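The Fold, Reconsidered
Jan 23, 2021

I've now read three separate guides that claim folding a T-shirt properly takes 2 seconds. The latest is the Fleteck method, which comes as a paid download with a 70-page workbook attached. Seventy pages. On shirts. I paid for it anyway, so you can stop reading here if you want a critic with clean hands.

The pitch goes like this. You lay the shirt flat, pinch it at two points, cross one side over the other, give it a shake and there's your rectangle. Fleteck wants a "dedicated folding surface at hip height," and I don't know anyone with one of those. Everybody I know folds on the bed. The bed is big, it's right there, and if you pile the laundry on it you have to deal with it before you can sleep.

What the workbook skips is that a bed is soft. You smooth one side of a T-shirt and the other side wrinkles up. Push down on a hem and the sheet underneath bunches along with it. A fitted sheet pulled tight does help, I'll give them that, but that's one more job before the job.

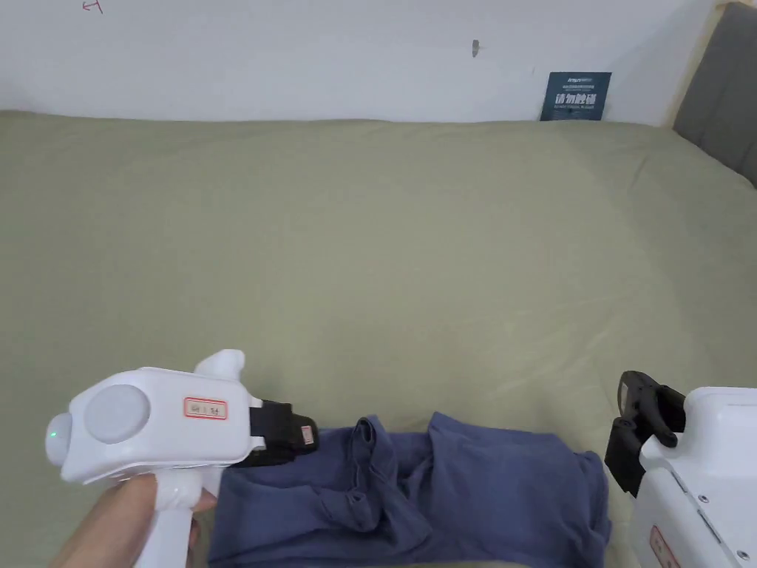 The navy one, nowhere near a rectangle.

Dark T-shirts are the ones I trust least. Navy shows every bit of lint and hides every seam, so in evening light you can't tell the front from the back without hunting for the collar. The workbook suggests sorting by color first. I tried sorting by color back in April and ended up with one enormous dark pile and a lonely pair of yellow socks.

Then there's the blue stuff. Anything thin and soft refuses to hold an edge. You pick up one end and the rest follows in a rope, with all the creases running on the diagonal, and "find the natural center line" starts to sound like advice for another kind of cloth entirely. 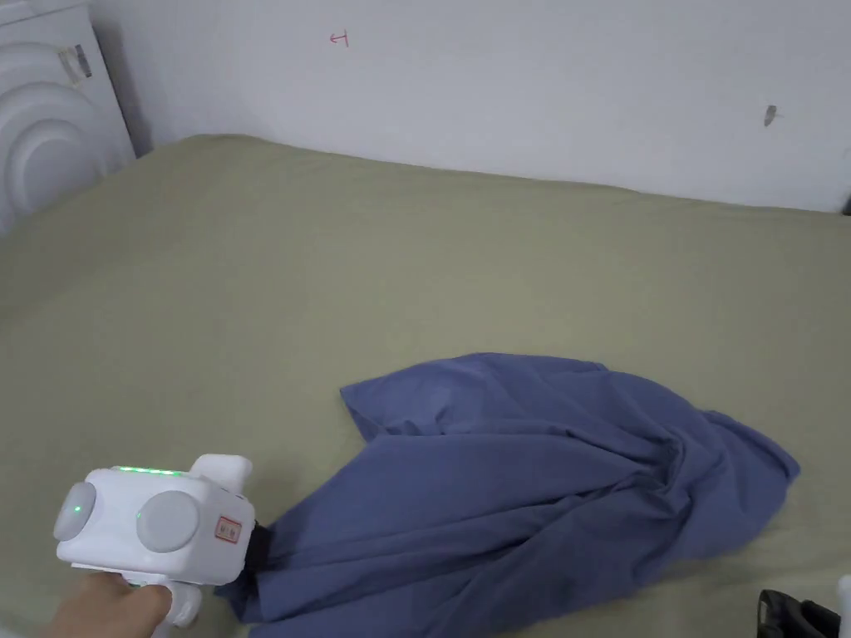
Filed under: Laundry, Bedroom, Things I Paid For

Step 4 is the pull. You take hold of both ends and stretch the fabric before you fold, and supposedly the wrinkles relax. I've done this my whole life without knowing it was a step. Does it work? On a heavy cotton shirt, a little. On thin knits I mostly get a straight line along the top while the middle hangs down and does what it likes. Pull harder and you risk a stretched neck, which no amount of folding is going to fix. 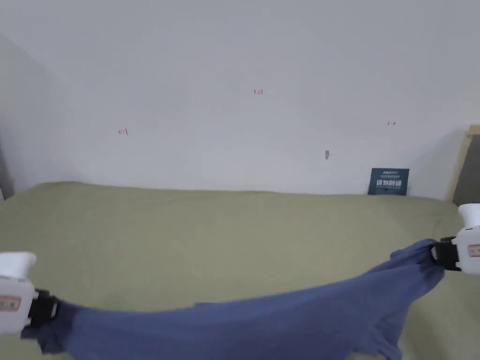 One reader emailed to say I was doing the pull all wrong, that you tug side to side and never from end to end, and that she hasn't touched an iron in 9 years. Maybe so. I tried it her way on the next load and the sleeves came out better, the body about the same. I still own an iron.

The other big promise is storage. Huvska, the people with the drawer dividers, say upright folding will double what you can fit in a drawer. I have a problem with the arithmetic. A shirt folded smaller is also thicker. My drawers got neater for a week, I'll admit, and then I took out one shirt from the middle and the whole row leaned over like books on a half-empty shelf.

And none of it covers the stage I find hardest, when the folded thing is sitting on the bed and hasn't gone anywhere yet. That's when the rest of the room moves in. Phone goes down next to it, then a tissue, then some little thing out of a pocket. The cabinet tops are already taken, a basket on one and a dark heap on the other - I call that heap "pending" and I've stopped promising it a date.
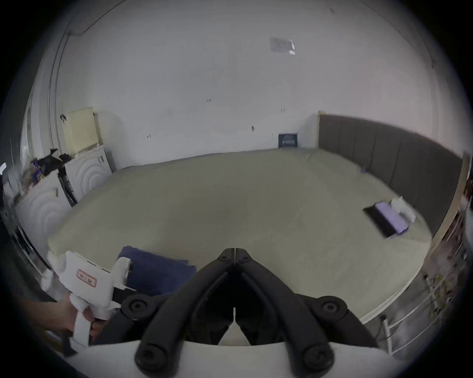
Leave the folded ones at the foot of the bed and only put them away when you go past the closet anyway, came the advice in the comments on my Skakier hanger review, from somebody who says they have folded 1000 shirts this way and lost none. I like this better than anything in the workbook. It costs nothing and it assumes I'm lazy.

So I'm keeping the tight sheet and the sideways tug. The crossed-arm pinch I'm giving until the end of the month, though I already know which way I'm leaning. If anyone has made it work on a long-sleeved shirt, on a bed, leave a comment and tell me where the sleeves go. Page 52 just says "tuck."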